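Firnstead Robotics Helpdesk
Ticket 2803 – Two-arm table, open day demo
Opened by: Morven Lennox
Status: Open, waiting on parts

Morven Lennox, 8:10 am
First up, the open day was a ripper! The straw demo had a crowd three deep for most of the morning, and the kids from Skalau would've stayed till tea if we'd let them. Logging this while it's fresh because we've got the Renaud visit in December and I'd love to run the same routine.

Fault: the right arm stopped over the cup with code 805 and stayed there until I cleared it. Left arm kept its position. Happened twice before lunch and again after we changed the demo order. No bumps or odd noises that I noticed.

Tried so far:
– restarted the controller (good for one run, then 805 again)
– reloaded the demo program from the Dukon backup
– slowed the approach to 32 per cent

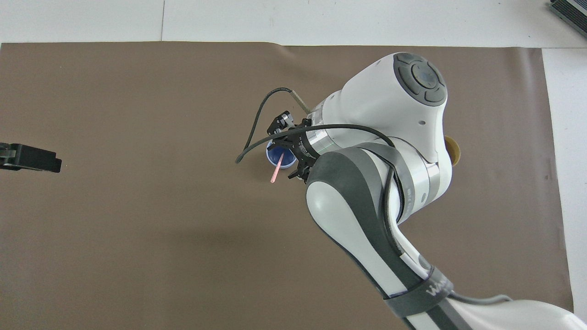

Slowing it down helped a lot. We got through the whole afternoon session on that setting, and people seemed to like it better anyway – you could hear them go quiet when the fingers came down. One little bloke asked if it could do his milkshake next.

Craig Munro, 9:25 am
Good stuff. 805 on this table is the wrist losing its position signal for a moment. Can you check the log for a 961 just before it? Also have a look at whether the gripper cable goes tight when the wrist turns.

Morven Lennox, 11:40 am
Yes, 961 every time! I ran the wrist through its full turn by hand with the power off and the cable does pull near the end. Gave it more slack, put the cups back on the brown paper and set up for another go with both arms on.
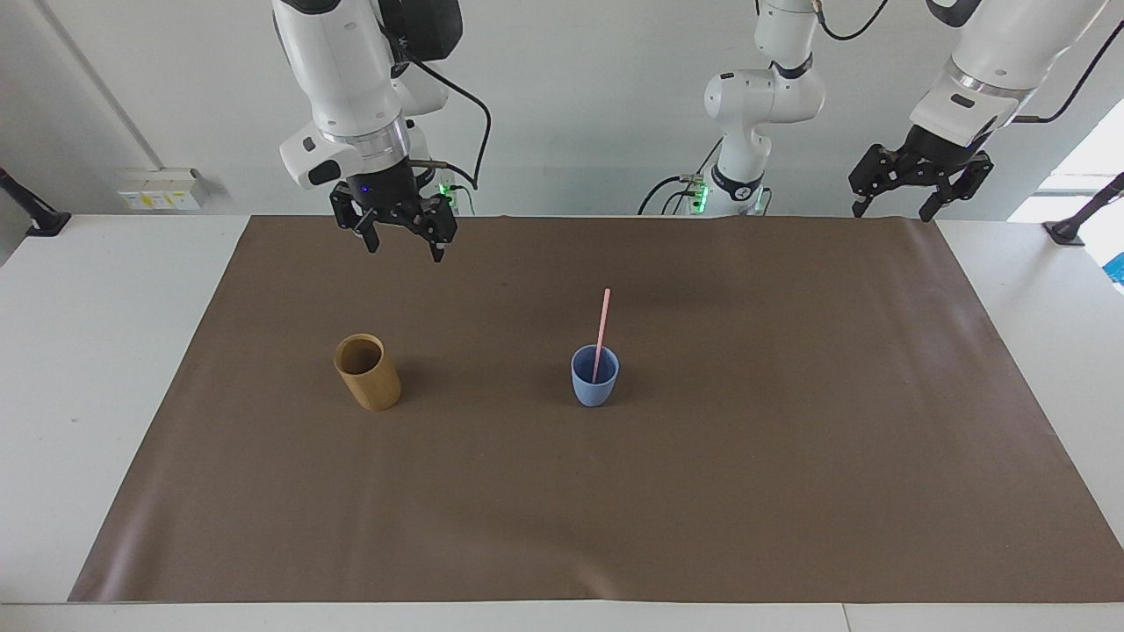
Ruairi McIver wants to know if the visitors' version could use both arms, with one handing the straw to the other. He says the Skalau teachers asked him the same thing on the way out, and he's happy to write it up if the cable gets sorted first.

Craig Munro, 1:15 pm
Fine by me, but keep to 32 per cent until the new cable is in. I've ordered the longer one. Leave the ticket open and add any more 961s with the time.

Morven Lennox, 1:22 pm
Will do. Can't wait to see the handover working!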